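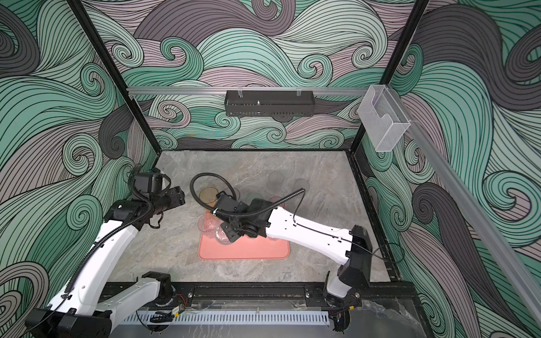
Figure 2. The two-arm cell during a glassware trial. The right gripper holds a pink-tinted glass above the silicone mat.

4.2 Comparing finger pads on clear and tinted glassware

The cell in Figure 2 was used for all of the grasping trials in this section. Both arms are mounted on the front rail and both carry black fingered grippers. The left arm has a small camera on top of its gripper. We kept the patterned wall panels from the earlier trials so that the background would stay the same across the paper.

We compared two sets of finger pads. The Pendine pad is a flat, firm strip. The Skarker pad is softer and has a shallow groove down the middle. Everything else was left alone, including the closing speed and the force limit in the Lemma controller. Pads were changed at the end of a block and the fingers were zeroed again before the next one.

A trial began with the glasses on and near the mat. The operator picked one, lifted it clear of the mat, held it, and put it back upright. We scored a trial as a success if the glass did not slip, tip or touch another glass. Trials in which the operator stopped early were scored as failures. Over the full comparison we ran 1838 trials, divided into blocks of 60, with a short block at the end.

The Skarker pad did better on glasses with sloping sides. With the Pendine pad, the usual failure was a slow turn of the glass between the fingers during the lift. The firm pad was easier to place, though, and operators asked for it when glasses stood close together. On straight-sided cups we found no difference worth reporting.

Clear glasses were harder than tinted ones with either pad. The operators worked from the camera views, and the rim of a clear glass was easy to lose against the marble pattern of the floor. In 17 trials the fingers closed on the rim instead of the side. We left these in the totals, as they say something about the cell as a whole even if they say little about the pads.

The wrist cables also need a mention. They bend in wide loops, and at some arm angles a loop can come between the overhead view and the mat. We did not reroute them partway through, so both pads were tested under the same condition.

Comments (3)

Bo-ram Tak
Did you clean the pads between blocks? Ours at Drilinport lose grip on glass quite fast once there is dust on them.

Kiros Endale
Yes, wiped with alcohol at every pad change. I will add a line to the methods.

Abrehet Tefera
Would like to see the clear glass results split by pad. The text gives them together.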